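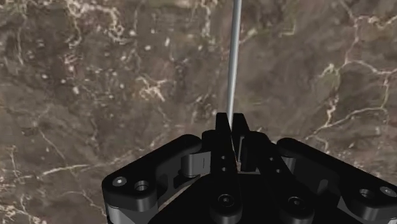 How to look after cracked heels at home

I get cracked heels every single year. It starts in September, when I've had a whole summer of flip-flops and bare feet on the patio, and by the time the heating goes on I'm snagging my tights and leaving little scratchy noises behind me on the bedsheets. Lovely! I've been through most of the creams and gadgets by now, and I've settled on a routine that keeps my feet in a decent state without taking over my evenings. So I thought I'd write it all down, mostly for my sister-in-law, who keeps asking, but you're welcome to it too.

Quick word before we start. I'm not a nurse or a podiatrist, just a person with dry feet. If you have diabetes, poor circulation or numb patches on your feet, please don't go at them with a file. See your GP or a podiatrist first. Same goes if a crack is bleeding, hot, swollen or weeping, or if it hurts to put your weight on it.

Why heels crack in the first place

The skin on your heel is thicker than nearly anywhere else, and it doesn't have any oil glands, so it dries out easily. When you stand, the fat pad under the heel spreads sideways. Soft skin stretches along with it. Dry, thick skin can't, so it splits round the rim. Open-backed shoes make it worse (nothing to hold the heel in), and so do long hot baths, hard floors and being on your feet all day. I used to work in a garden centre, on concrete, in clogs, and my feet have never quite forgiven me.

One thing to check: if the skin is dry and flaky between your toes as well, or itchy, or it peels across the whole sole, it might be athlete's foot. I moisturised mine for a whole winter before a pharmacist had a look and sold me an antifungal cream. Cleared up nicely.

What you'll need

A washing-up bowl or a foot spa, big enough for both feet
A towel you don't mind getting greasy
A foot file or a pumice stone
A heel cream with urea in it
Some plain petroleum jelly or a thick ointment
Cotton socks, a bit loose

I use the Piltora foot file, the one with a coarse side and a fine side, but I only ever use the fine side on myself. Any file will do. Please skip the little razor blade scrapers. I had one once, took off too much, and limped round a wedding in heels the next day.

Step 1: Soak

Fill the bowl with warm water. Warm, like you'd have it for a baby's bath. Hot water feels gorgeous but it strips what oil you've got left. I put the kettle on and top up the bowl from the cold tap first and the kettle after, stirring it round with my hand, and I never pour with my feet already in there. Test it with your elbow if your feet don't feel heat very well.

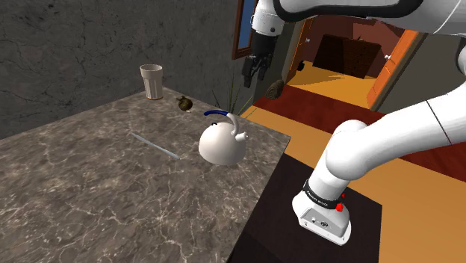 Ten minutes is plenty. I used to sit there for a whole episode of something and come out like a prune, and the skin was worse by morning. You don't need to add anything to the water. A drop of mild, unscented wash is fine if you've been gardening. Bubble bath isn't a great idea on broken skin, and I'd leave out the vinegar and lemon juice people swear by, unless you enjoy stinging.

Step 2: Pat dry and file

Pat your feet dry with the towel, and go between the toes properly. Then leave them for a couple of minutes. I like to file when the skin is dry on top but still soft underneath, as I can feel what I'm doing much better than on soggy skin.

File in one direction with light strokes. I give each heel 20 strokes and stop, even if it still looks rough, because it's so easy to get carried away once the dust starts coming off (strangely satisfying, I know). Go along the rim and follow the line of the cracks. Don't dig into them. If there's an open crack, leave that bit alone altogether and just file the thick skin on either side.

Twice a week is enough for me. If your heels feel tender or look pink afterwards, you've done too much, so leave the file in the drawer for a week and stick to the cream.

Step 3: Cream, and plenty of it

This is the part that matters most, and you do it every day whether you've soaked or not. Look for urea on the label. It pulls water into the skin and softens the hard stuff. The lower strengths are good for everyday dryness, and the stronger ones are for really thick heels. They can sting a bit on open cracks, so try a small patch first.

I've used the Drivance heel balm for years. A tube costs me 4 pounds in the chemist by the bus station and lasts ages. Rub it in until it stops being slippery, working round the whole heel and up the back a little way. Keep it off the gaps between your toes, where it just stays damp and causes trouble.

And mind the bathroom floor! Creamed feet on tiles are lethal.

Step 4: Seal it and sock it

At bedtime, give the cream five minutes to sink in, then smooth a thin layer of petroleum jelly over the top of your heels. Pull on your cotton socks and go to bed. It isn't glamorous. If you can't sleep in socks (my husband can't), wear them for 60 minutes while you watch telly and take them off when you go up. You'll still get a good deal of the benefit.

How long does it take?

My heels feel smoother after the first few nights, but proper cracks take a few weeks to close up. Deep ones take longer. If yours haven't changed at all after a month of doing this every day, that's the time to ring someone about it.

Keeping them that way

Once they've healed I drop down to cream at night and the file once a week. I also try to wear shoes with a closed back on days when I'm standing a lot, and I've got some cushioned slippers from Munteanu by the back door so I'm not padding about on the kitchen floor barefoot. Rinse your file after you use it and let it dry in the open air, and don't share it. I bought my daughter her own after I caught her using mine.

If you do get a split that's sore when you walk, wash it, dry it, put a bit of ointment on and cover it with a plaster. The stretchy fabric ones stay on a heel far better than the shiny plastic sort. Change it every day and have a look for redness when you do.

I'm trying out a pair of those gel heel sleeves at the moment. Two weeks in, they're a bit sweaty but the left heel is looking good. I'll come back and add a note when I've given them a fair go.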